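Jistness log: the two-ended carry

February 2020

The shared carry is the task that has taken most of our recording time this month. A person holds the far side of a small white table, the robot takes the near side, and the two of them move it. Jistness, our imitation learner, had only seen objects it could handle alone.

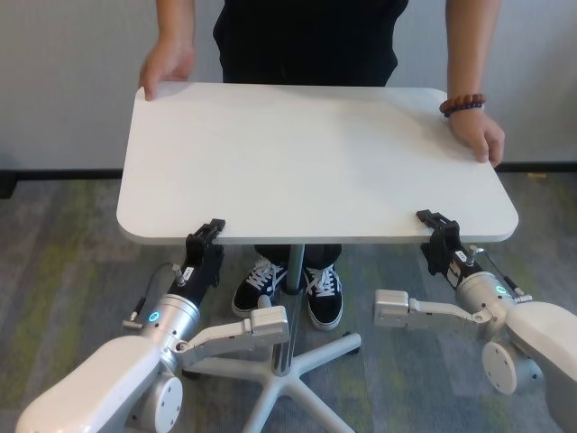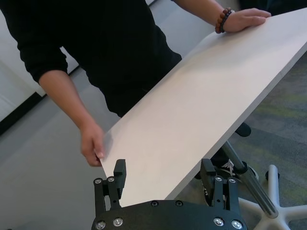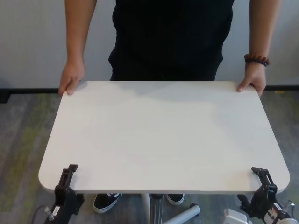 A partner adds a force the arms can't predict. In the Felholm set, which was all trays and boxes, any load at the wrist came from the object. With a person at the other end, the same reading can mean that they want to go left, or that they have shifted their grip. We record 2 head views and a wrist view for each episode, plus joint positions and gripper width.

Episodes where the human leads and episodes where the robot leads are labeled separately. I mixed them in July and got a policy that waited for the other side to start – forever, if the other side was polite.

Current rules for an episode:

Start with the grippers open and clear of the table edge.
Partner keeps both hands on until the jaws have released.
No talking to the operator during the move.
Discard anything with a regrip after the first 3 seconds.

The last rule may go. Hernach's loader keeps its regrips and trains on them as corrections, and we throw out a lot of otherwise clean data. I will run 4 training jobs with the Essien split, 2 with regrips left in, and post the curves when they finish.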